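3.2 Garment Records and Seasonal Retrieval

The wardrobe study recorded what participants kept, what they stored out of season, and what they brought back into use when the weather changed. A garment entered the record when it was worn or moved between storage and the main closet. Socks, underwear and sleepwear were excluded, as were uniforms supplied by an employer.

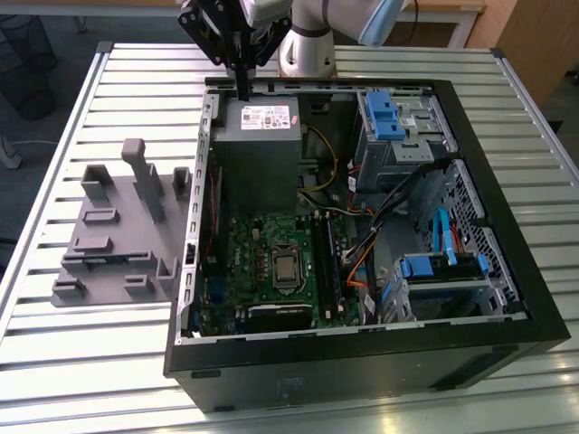
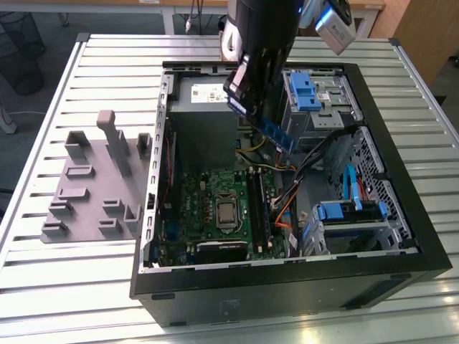
Figure 1. Open desktop computer tower on its side with the side panel removed. First view: gripper lowered toward the power supply unit. Second view: gripper holding a memory module.

The final sample consisted of 109 participants, who logged 1,385 garments between them. Participants were recruited through the customer list of Avetti, a clothing alteration service, and through notices placed in Unwood branch libraries. The two recruitment routes produced groups that differed in age and in household size, and recruitment route is therefore kept as a control in all models reported in Section 4.

Each garment was assigned a category (base, middle, outer or accessory), a main fiber as printed on the care label, and a storage location. Where the care label was missing or could not be read, fiber was entered as unknown and the garment was left out of the fiber analysis but kept in all others. Participants tended to describe cardigans inconsistently. Some treated them as middle layers throughout the year, while others moved them to the outer category once coats had been put away. We followed the participant's own use at the time of entry and allowed the category to change between entries. Vests were handled the same way.

Storage location proved harder to code than category. The original scheme, developed by Jacobs and Venter for an earlier study of shared closets, separated visible storage (rails, hooks, open shelves) from closed storage (drawers, boxes, suitcases). Many participants used an intermediate form: a chair, a bench or the back of a door on which worn but not yet laundered clothing was left. We added this as a separate code, referred to below as transitional storage. It applies only to garments that the participant expected to wear again before washing.

Two coders, Mathebula and Botha, worked independently from the participants' written entries. Disagreements were discussed and settled before analysis. Most concerned the boundary between transitional and visible storage, mainly where a hook by the front door held both coats in daily use and a garment worn once. In those cases the coat was coded as visible and the other garment as transitional. A smaller number concerned scarves, which participants often listed together as a single item. These were split only when the entry gave enough detail to tell them apart.

Retrieval was defined as the first recorded wear following a period in closed storage. Trying a garment on and returning it to the box did not count as retrieval, although it was logged separately as a trial. The distinction matters for knitwear. Participants frequently tried on heavy sweaters early in the season, judged them too warm, and then failed to wear them once temperatures had fallen. Written comments suggest that the early trial settled the matter in the participant's mind – the garment was remembered as too warm and was passed over in favor of several thinner pieces worn together.

Entries were made through the Vimisero diary form, completed in the evening. Participants who missed an evening were asked to fill in the entry the next morning and to mark it as delayed. Delayed entries were more common after a Saturday than after other days and contained fewer accessories, a pattern that we attribute to recall. Excluding them did not change the direction of any result.

Comfort was not measured directly. Participants could add a free comment on fit, warmth or ease of movement, and many did so for outer garments, but the comments are too uneven to support a scale. Yoo's procedure for rating sleeve bulk under a jacket was considered and set aside, as it requires the rater to handle the garments in person. Comments are quoted in Section 5 only where they help explain a choice between layers.

One further limit concerns garments that left the household during the study. Items donated, sold or lent out were closed in the record on the day they were reported as gone. Lent items that came back were reopened under the same number, and the time away was excluded from the storage period.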